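Money You Never See: Cash and Its Absence in Television Crime Drama

Student project report, screen studies, second year
Clyde Castellanos
09/08/2021

I started this project in April with a claim from our reader that I didn't believe. The claim was that crime drama is "about money". People say it in class all the time and nobody gets asked to prove it. I wanted to know how much money is in these shows, meaning on the screen, where a viewer can look at it, and whether the writers treat it as something that can buy groceries or only as a reason for people to point guns at each other.

I chose two series that our library holds in full. Listis is a port drama about a customs clerk who skims a shipment. Prevora follows a family pharmacy that washes cash for a cousin. I left out anything with a superhero in it and anything I had already written an essay on. Between them the two shows gave me 1209 scenes by my own division, and I'm aware that another student would cut them up differently. A scene, for my purposes, ended when the place changed or when the clock in the story plainly jumped.

For each scene I wrote down whether money was talked about, whether it was seen, and whether anybody spent it on something ordinary. The third column was the one I cared about. It was also the one I filled in least.

Listis is the better show and the worse offender. The clerk, Benítez, steals a sum that is named in the first episode and then never changes, no matter what happens to it. He pays off a foreman, he buys a boat engine, he hides his sister in a motel for what seems to be a month, and when the bag is opened near the end the same figure gets read out in the same awed voice. My tutor suggested this was deliberate and that the money is a curse which can't be used up. Maybe. I think the writers forgot, and I would want to see a script note before I believed the other version. We are very generous to television once we have decided it is art.

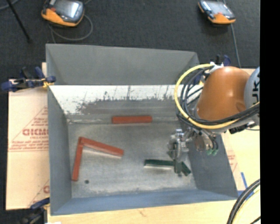 Prevora handles its cash better because it lets the stuff be a nuisance. In the fourth episode the family has to get it out of the dispensary before an audit, and the whole hour is lifting, stacking, dropping and lifting again. Nobody gives a speech. The director has said that money should have "no more glamour than bricks", and for once a quotable line matches the work. Take the three red blocks lying in that grey metal bin, with its scuffed bottom and pale scratches: you don't wonder what they're worth, you wonder who has to shift them. The dispensary hour gets the viewer to look at banknotes that way. Then the fifth episode puts the cash in a leather case with a lock, and we are back to every other show.

The usual defence of the leather case is that it's a symbol, and I spent too long reading articles that say so. The one most cited in our course pack argues that money in tragic drama stands in for fate, and it goes back to the Greeks to do it. I don't find this convincing for a show where the characters have phone plans. Fate doesn't come with a service fee. If the writers want me to feel that this family is being crushed by what it owes, they could show me an unpaid bill, and in the whole of Prevora I found 2 of them, both in the background and neither read aloud.

What about the characters who do without? Here my own method let me down. I had no column for people who should have been short of money and weren't. The foreman in Listis is laid off and goes on drinking in the same bar at the same stool for the rest of the season. The pharmacist's daughter quits her job in a temper and rents a flat with a harbour view. By the time I noticed the pattern I was most of the way through the second series, and I didn't go back. Someone marking this will say I should have, and they'll be right.

I also tried a short survey. I asked classmates to watch one episode and tell me afterward how much had been stolen. Only 4 people finished it. All of them remembered that the amount was large and none remembered the amount. I had hoped to use this as evidence that the figure doesn't matter to viewers, but with a group that small it's only evidence that my classmates are busy. I mention it because the project outline promised a survey.

There is a scene I keep going back to. Late in Listis, Benítez stands at a parking meter with the bag over his shoulder and no coins. He pats his pockets, looks at the meter, and walks off to get a ticket he'll never pay. It lasts less time than the title music. It has more to say about having money and being unable to use it than the shootout that follows, and I couldn't find a single review that mentions it. The reviews all want to talk about the shootout.

So my answer to the claim in the reader is a grudging one. These shows talk about money constantly and look at it seldom. When they do look, they mostly can't resist lighting it nicely. The dispensary hour and the parking meter are exceptions, and two exceptions don't make a theory, though I've seen theories in our course pack that were built on less.

Comments

prundix_fan: You're too hard on the bag in Listis. The sister's motel was paid for by the uncle, he says so in the car.

Clyde: He says he'll "see to it". I rewatched that one. You never find out if he did.

M.: The parking meter! I thought I was the only person who liked that bit.

readsalot1494: Would have been good to compare with an older show where people still got paid in envelopes. Otherwise a fair read, and I agree about the Greeks.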